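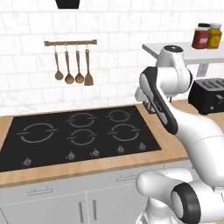
Wooden utensils on a kitchen wall rail.

Assistant Coach, Under-18s
Farkgate Football Club

Farkgate Football Club is looking for an assistant coach to work with its under-18 squad from the start of preseason through the end of the league schedule. The post is part-time and paid. It has been open since Rodrigo Godinho moved up to the first-team staff in November.

The assistant coach reports to Deepika Reddy, head of youth soccer, and works alongside the goalkeeping coach and the physio. Training is at the Gustow ground, with 3 evening sessions a week starting at 6:30 p.m. Home games are played on the main field there. Away games can mean an early start, and the team bus leaves from the Khoo Street gate.

What you will do:
Plan and run part of each session, mainly defensive work and set pieces
Take charge of the warm-up on game days
Cut and tag game video in Jutus, the software used by all our age groups (training is given)
Write short progress notes on each player twice a season
Fill in for the head coach when needed

What we ask for:
A current coaching license suitable for youth players, or proof that you are close to finishing one
At least one full season coaching teenagers at club or school level
A valid driver's license
A clean background check, which the club pays for

Playing experience is useful but not required. Fluency in a second language is a plus, as several of our players are new to the area.

The club has more than 100 registered youth players. Five of the current first-team squad came through the under-18s.

Pay is per session and per game, with travel to away games covered. Coaching staff get club training gear, a meal after evening sessions and two season passes for home games. The club will also pay half the fee for your next license after one full season.

To apply, send a resume and a one-page letter to Deepika Reddy at the club office, Room 101, Gustow ground. Please include the names of two references, one of them from your most recent club or school. Shortlisted applicants will be asked to lead a 20-minute drill with the squad, followed by an interview. Applications close when the post is filled.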